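Nordin 研究助成 進捗報告
課題名:Clurent(家庭内の衣類操作のための、手持ちグリッパによる教示方法)
提出日:2024年3月1日
報告者:Sverre Fjeld

Nordin 助成担当の皆様

いつもご支援をいただき、ありがとうございます。2月の作業について報告いたします。日本語の表現に不十分な点がありましたら、ご指摘くださるようお願いいたします。

1. データ収集
2月は Ukport 地区の一般家庭で、手持ちグリッパを使った教示データの収集を続けました。対象とした動作は、ベッドの上の衣類をつかむこと、持ち上げること、別の場所へ置くことの三種類です。一回の教示の長さは、前回の報告で申し上げたとおり30秒を上限としました。2月末までに使用可能と判断した教示は300件です。計画では3月末に500件を予定しておりますので、残りは200件となります。

使用できないと判断した教示は46件ありました。最も多い理由は、つかんだ布がレンズの前まで上がり、指先がほとんど見えなくなったことです。次に多い理由は、動作の開始が早すぎて、記録の最初の部分が欠けたことです。後者は操作者への説明を変えてから少なくなりましたが、前者はまだ解決していません。

2. 方法の変更
当初の手順では、衣類の中央をつかむように操作者に指示していました。しかし、この方法では布が指の間で高く束になり、縁の位置が分かりにくくなります。そこで2月の後半から、縁または縫い目に近いところをつかむ手順を追加しました。中央をつかむ手順も残しています。実際の家庭では、縁がいつも見えるとは限らないためです。二つの手順のデータには別のラベルを付けており、学習のときに分けて使うことができます。

花柄の寝具や模様のある布が背景にある場合の扱いについても、検討を始めました。物体の輪郭を推定する処理が、衣類の柄と背景の柄を一つの領域として出力することがあります。窓が明るい部屋では、この誤りが増える傾向があるようです。ただし、明るさと柄の影響をまだ分けて調べておりませんので、結論は次回の報告まで待っていただきたいと思います。

3. 学習の結果
予備的な学習は、Genulier 社の計算機を借りて行いました。無地のタオルでは、つかむ位置の予測は操作者の選んだ位置とよく一致しました。柄のあるシャツやブラウスでは、まだ満足できる結果ではありません。特に、細いひもが付いた衣類では、ひもを縁と間違えることがありました。教示の数を増やすだけで改善するのか、ラベルの付け方を変える必要があるのか、現在比較しています。

4. 今後の予定とお願い
3月は残りの教示を収集し、縁をつかむ手順と中央をつかむ手順の比較を終える予定です。予算の範囲に変更はありませんが、訪問先が増えますので、交通費の一部を消耗品費から移すことをお認めいただけないでしょうか。移動を希望する金額の内訳は、別紙の表に記入しました。
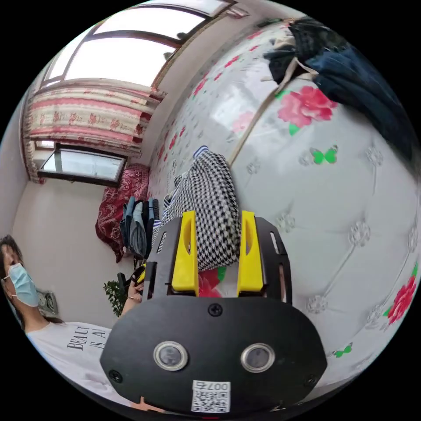 Clurent プロジェクト 衣類操作研究班

本報告の内容に関するご質問は、報告者の Fjeld までお願いいたします。別紙の表は、助成担当の方にのみお送りしております。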